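The year we read the Psalms slowly

I have written on this blog less than I promised in February. Then, I had a plan. I wanted to read one book of theology every two weeks and to write a short review of each. I finished four of them, and the reviews of the last two are still in a notebook. What I did in place of the plan was to read the Psalms, one each evening, with a small group from our church in Lirkden, and to talk about them by telephone afterward. I want to write down what I learned from it while I still remember.

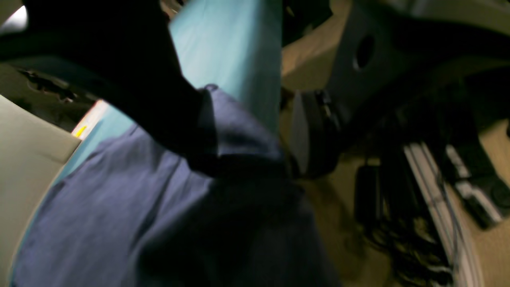
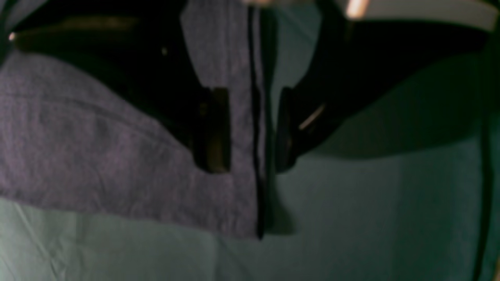
Teodoro Macaraeg wrote to me after my last post that I was too kind to the angry psalms, and that a Christian who prays for the ruin of his neighbor has not understood the Sermon on the Mount. I thought about his letter for many days. He is right that these prayers are hard. I grew up in a church where they were never read aloud. Our pastor went from Psalm 108 to Psalm 110 as if the number between them did not exist, and as a boy I believed my Bible had an extra page by mistake.

But I am not able to agree with him completely. In our group there is a woman, I will call her Tam, who lost her work and also her apartment in the same spring. When we came to the verses about enemies, the rest of us became quiet and a little ashamed. Tam read them in a strong voice. Afterward she told us that she had been this angry for months, and that she had brought to God only her polite sentences. After that evening I stopped skipping the hard verses when it was my turn.

I should explain how I understand it. To say a thing to God is different from doing it. When the psalm asks God to break the teeth of the wicked, the person who prays has put down the stone and left the matter in other hands. Maybe this is also a step toward loving the enemy, a slow one. I do not know if Teodoro will accept this. He has studied Greek and Hebrew, and I have only three translations and a dictionary.

The translations gave us some trouble too. Ino uses an old one from his grandmother, with "thee" and "thou," and I use a modern one, so we often stopped to ask if we were still in the same verse. In Psalm 68 we needed most of an hour, and we did not come to the end. There are so many mountains and kings in it, and a dove with silver wings that none of us could place. We agreed to return to it, but we have not done it yet.

The psalm that stayed with me most is the 31st. "My times are in your hand." My mother had this verse in her own language on a card inside the kitchen cupboard, and for this reason I cannot hear it in English without first hearing it the other way. In my language the word for "times" is closer to "seasons" — the same word a farmer uses. I told the group about it, and Ino wrote it in the margin of his grandmother's Bible, in pencil, very small.

We will begin again from Psalm 1 after Christmas. The reading is by telephone, at eight in the evening, and it is open to people who do not believe or are not sure. If you want the number, write to me by the contact page. I still owe you the two reviews from the notebook, and the first of them, on Skellier's little book about fasting, is almost typed.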